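Search this board Advanced

Wrist camera only vs. wrist plus overhead for picking up small fruit – our numbers

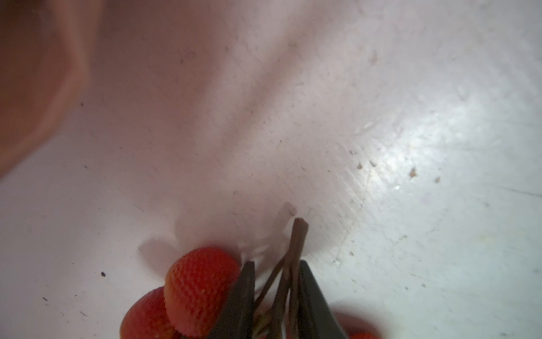

kodi_bench wrote:
I've been trying to settle whether our policy needs the overhead camera at all, and after a long August of teleop I finally have something worth arguing over. Same arm, same parallel gripper, same training recipe, 760 demos for each version. One version gets both cameras, the other gets the wrist camera and nothing else. The task is grabbing strawberries by the stem and moving them to a tray. The hard bit is what you get at close range, where the fingers are on a bundle of thin brown stems with berries right up against the gripper, and one of the berries on the right is just a red blur at the bottom of the view. From up top all of that is a few pixels. So my hunch was that wrist only would hold up fine once the arm was near the fruit, and it did.

Out of 50 trials each, wrist only finished 3 more than the two-camera version. I know, I know, that's tiny. But I expected it to LOSE, and I'd love to drop a camera and all the calibration that goes with it.

Kodilitz is what we call the training code, by the way, in case anybody saw it in my last thread and wondered.

7 comments · 5 shares

rangel_fan wrote:
3 out of 50 is noise. You can't say wrist only is better from that, and you can't really say they're equal either. Did you train one seed per version?

kodi_bench wrote:
One seed each, yeah. I'm not claiming better! I'm claiming I can't see what the overhead view is buying me.

Irfan Gilani wrote:
I'd push on this a bit. How are the start poses picked? If the gripper always starts out hovering over the fruit, then of course the wrist view is enough, because you've done the searching for it. We ran something close to this on our Zirside setup in January with plastic grapes and wrist only looked great until we started the arm off to one side. Then it wandered around staring at bare table until it timed out. The two-camera policy swung right over.

Also your table would worry me. Shiny white with a big patch of glare on the right side? A wrist camera moving over that is going to see the bright spot slide around with every little motion. I'd want to know how many of the failures were on that side.

kodi_bench wrote:
Okay, the start pose thing is fair. Most starts have at least one berry in view. I could widen them, I've just been putting it off because resets already take forever.

On the glare, I didn't log failures by side and now I'm kicking myself. I do have the videos though, so I can go back through them. My feeling from sitting there is that most of the misses were the fingers closing next to a stem, and I don't remember them bunching up on the right. But that's a feeling.

saranya_b wrote:
Hi, Saranya Bangera here, I mostly lurk. I think you two are arguing about different questions. Irfan is asking whether the robot can find the fruit and kodi is asking whether it can grab it once it's there. I'd split the score. Stage one is any stem between the fingers, stage two is the berry in the tray. If wrist only wins stage two and loses stage one from wide starts, you've got a nice clean result and you're both happy.

And please leave the table as it is. Ours is scratched up with a few crumbs too, and when we covered it with matte paper for a test the policy got worse, I guess from never having seen paper in training. If you swap the surface now you'd need new demos to say anything.

Irfan Gilani wrote:
Agree on splitting the score. Don't agree on the table. If the method only works on the one surface it was trained on, I'd like to know that before I throw out a camera. Nothing wrong with running it as a separate test.

saranya_b wrote:
Separate test, sure. I just don't want it mixed in with the camera comparison.

rangel_fan wrote:
Still waiting on more seeds :) Three per version and I'll stop bugging you. Also, what counted as a success? If it picks up two berries because the stems are tangled, is that a pass?

kodi_bench wrote:
Ha, good one. I passed it if any berry made it to the tray, so yes, doubles counted. I could see that helping wrist only if it's sloppier about which stem it takes. I'll rescore with doubles marked on their own.

Plan for now – wide starts, split scoring, two more seeds each, same table. The Ninasetti arm is booked through the end of this week so it'll be a while before I have anything to post. If somebody has a reset routine for soft fruit that doesn't involve me picking up every berry by hand, please share it, my back is begging you.

Irfan Gilani wrote:
No reset trick from me, sorry. We used a tilting tray but that was plastic fruit, and I wouldn't try it on real ones. I'll dig up our start pose script tonight and send it over.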